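The Long Shift: why night work still wrecks us, and what a few people are doing about it

Tuesday, September 20, 2022

Quarter past three in the morning. The kettle at Olis has been boiled so many times the element rattles. Beat Berchtold pours, forgets the tea bag, pours again.

He has worked nights for 9 years. Bakery first, then parcels, now the overnight desk at a cold store outside Geelong. Likes it, mostly. Likes the empty roads. Doesn't like what it has done to his stomach, or his Saturdays, or the way his daughter whispers around the house until two in the afternoon.

"You get used to being tired," he says. "You don't get less tired. You just stop mentioning it."

I hear versions of that all week. A nurse in Ballarat. Two baggage handlers. A bloke who drives the street sweeper and hasn't eaten lunch at lunchtime in years. All of them sleep badly, all of them have a theory about it. Magnesium. Blackout blinds. Foil on the windows, which the landlord hates.

Most night workers are on their feet too, hours of it on whatever floor the boss put down. Shoes come up in every single conversation. More than pay, some nights.
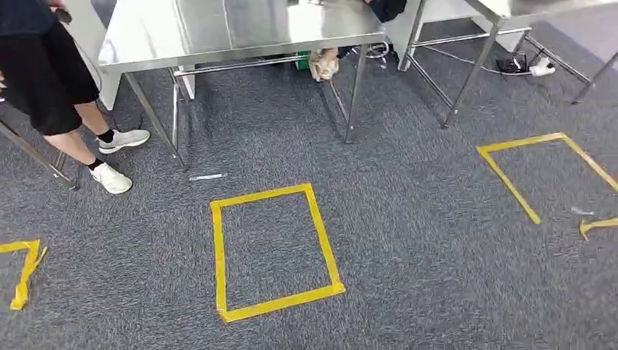

The roster is the problem

Ask anyone on nights what they would change and it isn't the dark. It's the roster. Three nights on, one off, two days, a late. Your body never gets a run at it. Berchtold calls it the blender.

At Kwon, a linen service with 120 people on the books, they used to rotate backwards, nights to arvos to mornings. Somebody in the office thought it looked tidy on the sheet. Staff hated it. You finished an afternoon at eleven and were back for a six o'clock start with your hair still wet.

They flipped it last year. Mornings, then arvos, then nights, with two clear days before the change. Sick calls dropped, the floor manager tells me, though she won't give me a number and I did ask twice. People stopped quitting in the first month. She puts it down to the two days. The staff I talked to in the car park put it down to getting the roster four weeks ahead, so they could finaly book a dentist.

Small thing, a dentist. But try it. Try being awake, and free, and not stupid with tiredness, at the same time as a dentist.
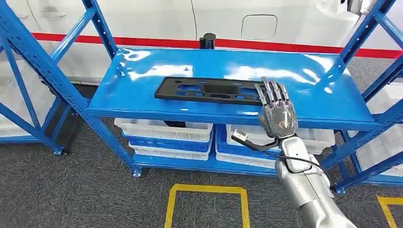
Page last changed: October 2022

Then there's the food. Vending machines, servo pies, cold chips. Turesov, the caterer, started a late run out west in a second-hand van: soup, rice, boiled eggs, fruit that hasn't been dropped. Sold nearly 300 meals in the first week and ran out of spoons.

The driver does the loop between eleven and four. Depot, hospital gate, depot, the rail yard. Nothing fried after one, that was her rule, and there was grumbling about it. Grumbling has stopped. She's onto a second soup now, pumpkin, and there are opinions about the pumpkin.

Berchtold is a lentil man. Has it at half past one, standing up, and doesn't eat again until he's home. Says his reflux is better. Says his wife says he's nicer. He isn't sure those are seperate things.

The trip home is the bit that scares people. Sun in your eyes, heater on, radio doing nothing. Everybody has a story. The nurse woke up on the rumble strip near Bacchus Marsh and sat on the shoulder for an hour with the hazards going. Didn't tell work. Told me like it was somebody else's car.

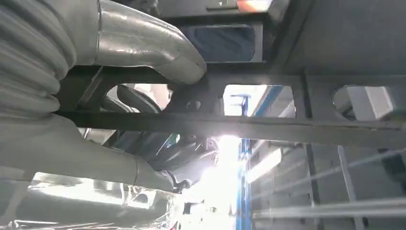
A shuttle would help. Valex, which runs minibuses, has been pricing one, a loop timed to the six and seven o'clock finishes. Bus 316, if it ever gets up, will want a few employers to chip in, and so far it's got one and a half. The half is thinking about it until October.

Meanwhile people nap in the car park before they drive. Seats back, jumper over the face, phone alarm set for twenty minutes. Olis put up a sign telling the day crew to stop beeping their cars locked near that row. Cheapest thing they've done and the one I heard the most thanks for.

I finish up with Berchtold just before six. He's got his bag on his shoulder and his sunnies already on, inside, waiting for the handover. Day shift comes in loud, smelling of shampoo. He nods at them and goes to find his car.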